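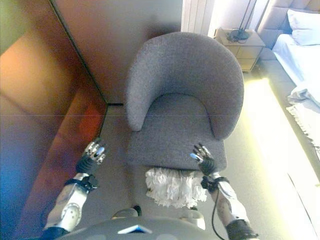 Photo: Jindine

Breathnach is to open 5 more warehouse stores by the end of next year, the members-only retailer said in a trading update on 20th March. Would take the chain to 127 sites in all, up from 122 now.

First to open will be the one on the old Istar bottling site, next to the ring road. Planning went through in February after a long row over lorries. Opening date not given yet, only "before the Christmas rush". The other four have not been named, though the firm says leases are signed on two of them and the rest are "well along".

Membership fee stays where it is for now. That had been the big question going in, with a rise widely expected after the last set of results, and managing director Cormac Mulcahy was asked it three different ways on the call. "We've not put it up and we've no date for putting it up," he said. "If that changes the members will hear it from us first." Renewals were said to be steady. No number given.

Sales at stores open more than a year rose 7 per cent. Food did most of the work, bakery and frozen especialy. Garden stuff slow - blame the wet start to the year. Petrol was left out of the figure, as it was last time.

The Istar site will have 156 staff, part time and full time together, with recruiting to start once the roof is on. Local people get first go at the jobs under the terms of the planning deal. Anyone already working at the smaller Breathnach store across town can ask for a transfer, but that store is not closing, the company said, and it repeated this twice. 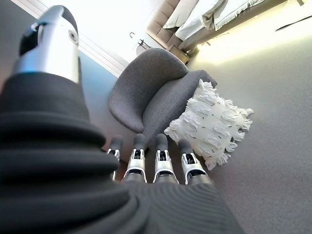 Deliveries were the sore point at planning, and the plans have been changed to suit. Lorries will come in from the ring road side only and none before six in the morning. The loading bays have been turned round to face away from the houses, and each one gets a folding seal that closes up against the back of the trailer to keep the noise in. Think of the black ribbed sleeve round the robot's wrist in the photo, the same sort of folds, only big enough for a lorry to back into. Residents wanted a wall as well. They are getting a bank with trees on it.

Cormac Fitzgerald, who speaks for the residents' group, said it was better than the first set of plans but he would wait and see. "Six o'clock is still early. We asked for seven. And there's nothing in writing about Sundays." The council says Sunday hours are covered by the main licence and will be looked at after the first year. Traffic lights at the top of the slip road are to be paid for by Breathnach and have to be working before the doors open. 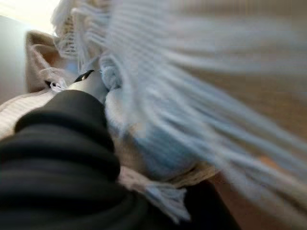 A car park charge has been ruled out. Spaces will be free for three hours, members or not, which was another thing the residents' group pushed for, as they were worried about people leaving cars in the side streets. Cameras on the gate will check number plates.

Inside it will be the usual layout, with tyres and opticians by the entrance. The cafe will be run by Grillero, which already has the counters in the chain's bigger stores, and it will open to non members on weekday mornings as a trial. Hot food till an hour before closing.

Next trading update is due in the summer. Breathnach said it would name the other four sites "as and when", and would not be drawn on whether any of them are accross the border.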